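Search this site Enter keywords
Print this page | E-mail this page

Section 6. Working near a two-armed machine: floor rules and handling checks

Revised 5/7/19 by Yu-ting Tsang, Mastden site

Read this section before the first powered session. It replaces the old Goltcombe handout, which ran to 182 pages and was signed by plenty of people who had plainly not opened it. A signature is a poor safety device. The steps below are meant to be done, in order, with the machine in front of you.

6.1 Before power

1. Walk the floor yourself. Do not accept "it was clear this morning."
2. Find the emergency stop and press it. Reset it. If the status light does not change, stop and call Urbridge support, extension 2472.
3. Check that the marked floor boundary goes all the way around the work area. Tape that has lifted counts as missing tape.
4. Look at every cable from shoulder to wrist. A loop is acceptable if it clears the joints through the full reach of the arm. Move the arm by hand to find out.
5. Take off lanyards, scarves and loose jewelry.

CAUTION: The Gebru controller shows "READY" when its own checks pass. It does not know where you are standing. Treat the word as a report on the controller and nothing else.

6.2 Setting limits

6. Set the speed limit to 25 percent for any new task. The vendor's sheet says 350 millimeters per second is "people friendly." We asked in January what that phrase was based on and are still waiting.
7. Set the grip limit at the lowest value that holds the object. Raise it one step at a time.
8. Write both values in the log before the first motion. Values filled in from memory after lunch will be struck out.

NOTE: Force limits are not a substitute for distance. A low limit at the fingers tells you very little about a pinch at the elbow.

6.3 Handling checks

9. Use real objects. Foam blocks of one size make any hand look good, and a pass on foam does not count here.
10. Include at least one object with an awkward shape or a rough skin. Fruit is fine.
11. On glass tables, keep the approach slow and start from above. Glare and see-through surfaces can upset depth readings, whatever the brochure claims.
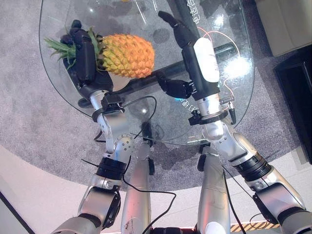 12. Watch both arms, including the one that has no job. An idle arm under power is a live arm, and it gets the same clearance as the other.
13. Never reach in to straighten an object. Press the stop first, every time, even for a small nudge.
14. Log drops and slips as failures. "Nearly held" is not a category.

6.4 Ending a session

15. Lower both arms to the rest position, then cut power at the wall switch. The soft shutdown on the screen leaves the joints energized.
16. Check the fingers for juice, grit or torn covers and wipe them down.
17. Sign the log with the time you left the floor.

CAUTION: Do not skip step 15 because a second session is booked. The next operator starts at step 1.

Print this page | E-mail this page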